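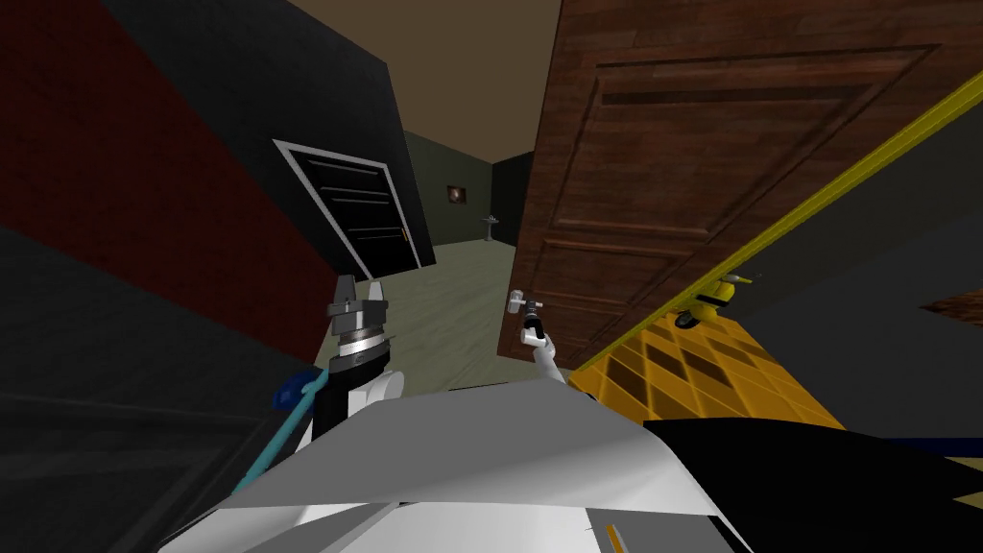 Figure 1. Doorway with the paneled door standing open into the room.

3.2 Appointment of district secretaries

The province of Prurken moved to fixed terms for district secretaries in November. Each secretary is nominated by the provincial council and serves five years. Before the change, terms in Prallik and Phromma were open-ended, and removal required a full council vote.

We reviewed 249 nomination files from 12 districts. Files from Hidora were kept separately and are treated in Section 4. Most gave the nominee's prior post but left the grounds for selection blank.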